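Home News Clubs Calendar Contact

Tuesday Robotics at Skedstead
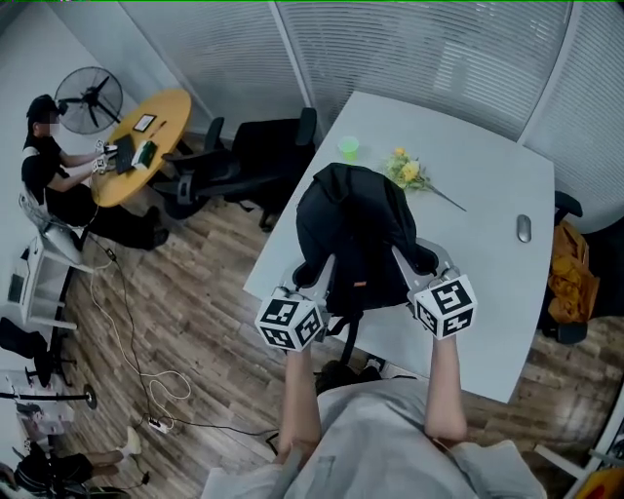 What a term it has been for the Tuesday crew! The students have been working in pairs and small groups on everyday jobs with the hand-held grippers, and I must say the backpack has been the favourite by a long way (it is also the one that causes the most groaning — straps are awkward things to get hold of). Iker Cantero has now logged 100 tries, and Lucía Ibarra is keeping a lovely neat notebook on which grips are worth repeating.

Montserrat Esteban will be running the club again in January, from 3 until 6, and there is room for new faces from any year level. No experience needed, just a bit of patience and a snack! If your child would like to come along, please pop a note in at the office or have a word with Montserrat at pick-up — she is always happy to chat, as many of you know.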